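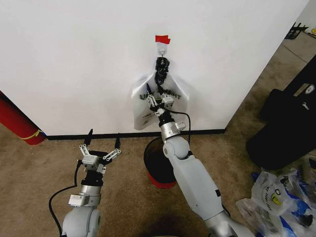 Print this page | E-mail this page
Reading time: 3 minutes

Unit 3. Keeping used carrier bags

In the last unit we sorted the waste of one room. Now we look at the bags which come home with the shopping. Many of them can be used a second time, if they are kept in a place where people see them.

For this we need a wall hook and a bin. An adhesive hook is enough, as a plastic bag weighs very little. Twist the handles together, make one knot and put it over the hook. The bag should hang flat – then it is easy to take with one hand.
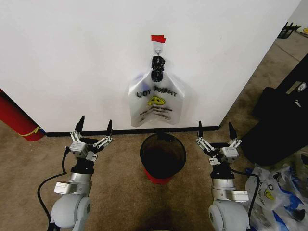 Handout by Brock Tremblay
Housekeeping course, Sallow

Place the bin directly under the hook, against the baseboard. A bag with a hole goes down into the bin, and a good bag stays up on the wall.
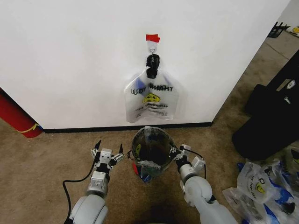 Fig. 3. Bag on the hook, with a lined bin below it on the carpet.

Homework: write down how many bags you bring home until the next unit, and how many you use again. Please bring also one bag which you have already knotted.

This site uses cookies. Accept | Settings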